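Grolholm Meet Timing Console
Set-up Guide, Section 4: Lane Pads and Start System
Rev. June 2025

Do this section AFTER the console is charged and BEFORE swimmers are in the water. If you have the older Faltano scoreboard, read 4.5 first, then come back.

4.1 What you need on deck

Console, power supply, dry table
Touchpads, one per lane, plus the spare
Deck cable (the thick blue one)
Start unit with horn and mic
Backup buttons, two per lane for championship meets, one is fine for duals
Towels. More than you think.

CAUTION: Battery power only within reach of the water. Wall power supply stays behind the table, off the floor. No extension cords across the deck.

4.2 Hanging the pads

1. Rinse the pads. Pool water is fine.
2. Two people per pad. Carry flat, don't drag, don't fold.
3. Lower into the lane with the cable on the right side as you face the pool.
4. Hook the top lip over the gutter. Push down till both brackets seat.
5. Check the gap at the lane lines. Pad should not touch either one.
6. Repeat for all lanes. Do not plug in yet.

Note: 25 yard course, pads go at the finish end only. If the 50 free finishes at the other end you have the course set up backwards. Fix it now.

4.3 Deck cable and backup buttons

1. Run the deck cable behind the blocks, lane 1 nearest the console.
2. Pad plugs go in the gray sockets. Buttons go in the black ones. They fit both ways round so look before you push.
3. Cap every unused socket.
4. Connect the deck cable to the port marked POOL on the console. Hand tight, quarter turn.
5. Power on. Wait for the lane lights.
6. Press each pad by hand, top middle and bottom. Lane light should blink every time.
7. Press each button. Same thing.

No blink: unplug, dry the contacts, replug. Still nothing, swap in the spare pad. If the spare doesn't blink either its the cable, not the pad.

Code 17 on screen = pad stuck closed. Usually a lane line pulled up against it.
Code 23 = start unit not found. See 4.4.

4.4 Start unit

1. Set the unit on the starter's side, strobe facing the timers.
2. Connect to port marked START.
3. Menu > Start > Test. Horn sounds, strobe flashes, clock runs. All three.
4. Stop the clock with any pad. Clear with RESET, hold for two seconds.

CAUTION: The horn is loud. Tell people before you test it, and keep kids away from the speaker side.

4.5 Faltano scoreboards

Scoreboard needs to be on before the console or it wont pick up the team names. Board off, console off, board on, count to ten, console on. Then load the meet file.

Relay splits show on the board only if Splits is set to ON in Menu > Display. Default is OFF. Medley relay events need four legs entered or you get one time at the end and unhappy coaches.

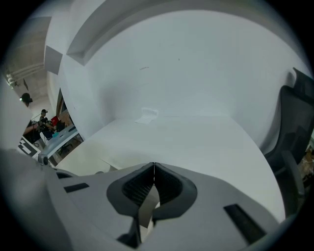
Photo: Hường Hồ

4.6 Before the first heat

1. Load the event order. Check diving is marked as a break and has no lanes assigned.
2. Run one dummy heat, start to finish, all lanes.
3. Print it. If the printer is out of paper you want to know now.
4. Clear the dummy heat. Menu > Heats > Delete Last.
5. Set the event number back to 1.

Note: Dummy heats left in the file will throw off every event number after them. Can be fixed later in the results software but it's slow.

Pads out of the water at the end of the night, rinse with fresh water, store flat. Section 5 covers results export.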